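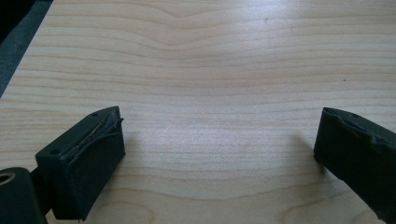

Documentação > Pinças manuais > Comparação de dedos > Preparação

4.2 Verificação dos dedos antes do teste comparativo

Esta seção vale para a pinça manual Indik e para a Dranov. Faça a verificação com a pinça aberta e sem objeto entre os dedos, sobre um tampo de madeira clara.

1. Ligue o controlador Tokgate e espere o fim da inicialização. Abra a pinça até o batente.

2. Examine o revestimento das duas pontas. Bordas desfiadas, abas levantadas ou camadas enroladas são anotadas na ficha como "gasto". Um revestimento ondulado ou amassado entra como "deformado".

3. Confira os furos na face superior de cada dedo. Se houver parafuso montado, ele deve ficar abaixo da superfície.

4. Aponte a câmera da pinça para o tampo. As duas pontas precisam aparecer na imagem, com o vão livre entre elas.

5. Ajuste a luz. Um reflexo claro no meio da madeira é aceitável, desde que o contorno das pontas continue nítido - sombras suaves ao lado dos dedos não atrapalham.

6. Grave 60 segundos com a pinça parada e salve o arquivo com o nome do modelo.

7. Feche e abra a pinça 2 vezes, devagar, e repita a gravação.

CUIDADO: não puxe as abas soltas do revestimento com a pinça ligada. Desligue o controlador e corte o excesso com tesoura.

Nota: compare sempre dedos no mesmo estado. Um par gasto em um modelo e um par novo no outro invalida a série de preensão (seção 4.3).

Nota: os pares de reposição são pedidos a Milagros Salazar. As fichas preenchidas vão para Princess Ignacio - uma por modelo, mesmo quando a verificação não aponta defeito.

Revisão: 14 de junho de 2026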